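Kettani Shape Blocks: Set-Up Guide
Section 2. Sorting by color on a board
May | Onditz product desk | 2 min read

The box says any flat surface will do. We doubt it. Carpet won't, and a glossy tabletop is not much better.

1. Lay a wooden cutting board flat on the bench. Press each corner in turn. If it rocks, fix that first.
2. Put the green blocks on the left, close together but with each one standing by itself.
3. Put the yellow and blue blocks on the right as one group.
4. Leave a gap of 30 mm or more between the two sides.

Note: The old Fenenis leaflet promised sorting in 11 seconds. We have never matched it and wouldn't try.

Caution: Triangular blocks tip easily next to a cube. Check them before you call the layout finished.

Caution: Wipe blocks with a damp cloth only. "Washable" on the label seems generous to us.

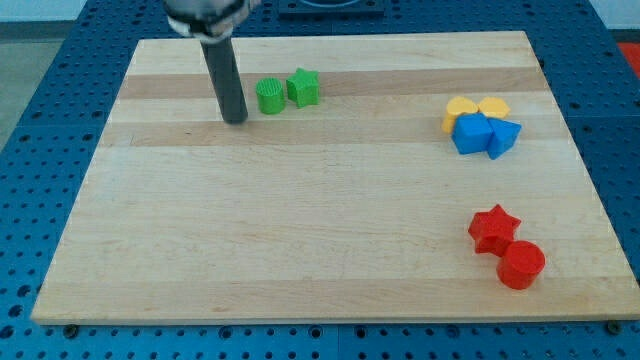
Do the blocks have to be sorted by shape as well?

Only if you want the longer version of the activity. Color alone is enough for this section, and shape sorting is covered in Section 3.

Contact Onditz support | © Cletach | Back to top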